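Convention office notebook – January 27, 2021
Registration, venue, leftovers from yesterday
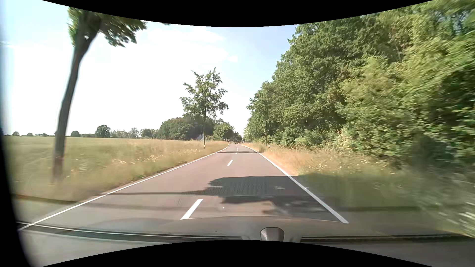

Registration count stands at 1716, and I trust it about as far as I can throw the binder. The Bulto form lets people sign up once as a delegate and again as a "well-wisher," a category we invented last July after a long call and have never defined. Isberg wants a printed map in every welcome pack, so I spent the morning writing directions for people driving in from out of state. My draft for the last stretch reads: two lanes, open farmland on the left, thick woods on the right, keep going until you doubt yourself. The office version will say "follow signs." There are no signs yet. Signs are on the Sandhu invoice, unpaid, second tray.

Deduping, attempt two. Matched on email first, then on surname plus home chapter. Matching on surname alone is a bad idea in a diaspora association, as attempt one showed when it merged an entire chapter into a single very busy delegate. Restored from backup. Attempt two looks sane, but I want someone else to go over the leftovers before we order badges.

Badges: the Utell printer takes card stock if you feed it by hand and say nothing sudden. Ran 11 test badges. Long names shrink to a size suitable for ants. Changed the template to two lines, given name large, the rest below. Titles are dropped entirely. I expect letters.

Hall: capacity with the distancing plan is 800, all day, both floors. Everyone else gets the video stream. The investment session and the consular desk both asked for the main room at the same hour, and both were told yes by this office, in writing, by me. Offered the consular desk the side room with the better heating. No reply so far.

Program: we have 6 welcome speeches before the first session. Each is down for five minutes, so call it an hour. Suggested combining two of them and was told this was a matter of protocol. Moved the tea break earlier instead and left the speeches alone.

Still open:
Pay Sandhu, then chase the signs.
Ask Bulto to hide the well-wisher box, or tell us what it does.
More card stock, the matte kind. The glossy smears.
Dietary list is in the blue folder. Please stop moving the blue folder.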